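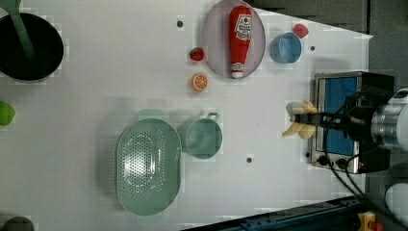
Call for participants – teleoperators and raters, Grimik manipulation study

We need people for a 3 week study at the Algate lab, starting in December. Paid. No robot experience needed, really none.

What its about: a robot arm learns tabletop kitchen tasks from human demonstrations. Toy food, plates, cups, a toaster oven. Our last result (the Jutier runs) showed that a policy trained on demos with pauses and small corrections left in did better on new layouts than one trained on cleaned-up demos. One operator did nearly all of those. So the obvious question – is it the method or is it Tadeo's hands? That's why we need you.

Two roles:

Operators. You drive the arm with a handheld controller and do short pick and place tasks. Layout gets reshuffled between tries. 2 hour sessions, with breaks. Target is 1,000 demos across the whole group, so you won't be doing them all yourself. Messy attempts are kept. Please don't restart just because you fumbled.

Raters. You watch clips of the trained policy and mark success, partial or fail, plus where it went wrong. You won't be told which training set the policy came from. Can be done from home, needs a decent screen.

You can only do one role, sorry.

Who can apply: 18 or over, OK with sitting and using both hands for a session (operators), normal or corrected vision. Left handers very welcome, we have almost none. If you took part in Jutier you can rate but not operate.

Pay: $70 per session, same for both roles. Paid at the end of each week, also if you drop out.

Where: Paredes Building, ground floor, ring at the side door. Morning slots from 9:30, a few evening ones.

To apply: short email to Misaki Nakajima, subject line "Grimik operator" or "Grimik rater". Say which hand you write with and what times you can do. No resume. Consent form and task sheet come with teh reply, read both before your first slot.

Questions on the method or the earlier runs – Tadeo Mansilla, same lab.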